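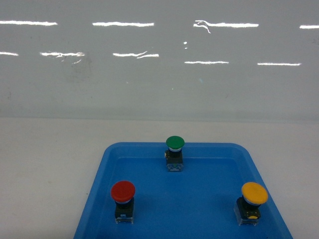
The Parts Corner in Brimport: Photo Gallery

Welcome to the gallery page of the parts corner. Many colleagues from the office in the other building have asked us what happens with the small parts before they come to assembly, so we decided to write a little text about it. The introduction is written by Anikó Rácz, and Rhydian Voyle has corrected the names of the parts.

At Olta in Brimport we build operator boxes for packaging lines. The box which most of you know is the Caladora. It has a lid, a base, a cable entry, and a set of switches, and all these things arrive to us in different cartons from different suppliers. Our work is to open the cartons, look at the parts, and give them to the assembly people in such a way that they can begin immediately. In a normal month we prepare the parts for 500 boxes. In February it was more than that, and we were glad when March came.

The blue trays

A tray is the smallest unit in our corner. Everything that belongs together travels in one tray, and the tray goes back to the table when it has been emptied. We have 100 of them in use. They are plastic, with rounded corners and a raised rim, and the color is the same strong blue for all of them. In the past we had also gray ones, but on the shelf it was difficult to see if a gray tray had small parts in it or not.

The trays get marks on the bottom after some time. We wash them with warm water and a soft brush, never with the strong cleaner from the machine hall. Please do not write on them with a marker. The paper label goes on the outside of the short side, and it must be removed before the tray is returned.

The switches

For the Caladora we use pushbutton switches, green for start and red for stop. Each switch has its cap in front and the contact block behind, and it is the contact block that needs attention. Valdir Guerra checks the first 28 pieces from every new delivery by hand. He presses each one slowly, then he presses it quickly, and he listens. When he is satisfied, the remaining ones are checked only by looking at them.

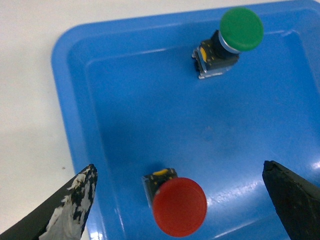
A switch that does not feel right is put aside with a yellow card, and the card says who found it and what is wrong. "Bad" is not enough as a description. Write if the cap is sticking, if the ring turns, if the bracket is bent, or if there is a scratch on the front. The supplier accepts our returns much more easily when the card is filled in well, and Raili Suominen, who sends them back, does not have to come and ask.

New colleagues sometimes ask if green and red switches may lie in the same tray. Yes, they may. They belong to the same box and the assembly people take them together. What we do not mix are switches from two deliveries. If you have two green switches left from the old delivery and the new carton is already open, finish the old ones first.

Please lay the switches in the tray one by one and do not pour them from the carton. The cap is quite strong, but it gets scratched, and the customer sees the cap every day.

The rack and the bins

Larger quantities are kept in bins at the flow rack. The rack has roller tracks, so a full bin pushed in at the back side comes down to the front by its own weight. We bought it used from Sampaio three years ago and put it together in one long afternoon. Two of the tracks were mounted a little too flat at the beginning and the bins stopped half way. Aiguo Kang raised the back end of these tracks by one hole, and they have run well after that.

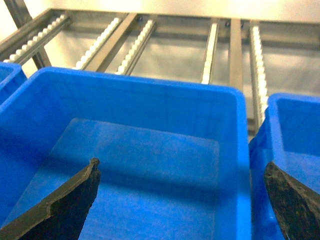
Olta Brimport / Parts Preparation Department

Three blue bins side by side, with the rack and its white rollers behind them. We like to keep the bins close together in this way, rim beside rim, so that nothing can fall down between them.

The rule for the bins is simple. When a bin is empty, it leaves its place and a full one takes it. Do not fill a bin from above while it stands in the row, even if there is only a handful missing. The person who counts the stock goes by full bins, and a bin that was filled in between makes the list wrong. In one year approximately everything in this department passes through these bins at least once, and a small mistake in the list costs us a morning of searching.

For small hardware the highest amount in one bin is 2,000 pieces. It could hold more, but then it becomes too heavy to lift with a straight back.

The table

The preparation table has a white top. We chose white for the reason that a lost washer or a bit of black plastic can be found easily on it. The table is wiped at the end of the early shift, at 2 p.m., and again in the evening. Use the cloths from the lower drawer, and only a little water.

Behind the table there is a smooth gray panel. It protects the wall side from carts, and it also makes the corner brighter in winter. Fingerprints and dust are visible on it very fast, so it is wiped when the table is wiped, from the top to the bottom.
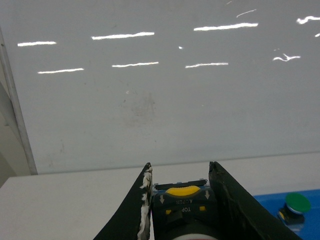
The gray panel and the white table top, with the ceiling lights reflected.

More pictures will follow when the second table is ready. If you would like to visit the parts corner, come after 10 a.m., when the first trays of the day have gone out and we have time to show you how we work. Bring your safety shoes, please. Questions about the trays and bins go to Aiguo Kang, and questions about the switches go to Valdir Guerra.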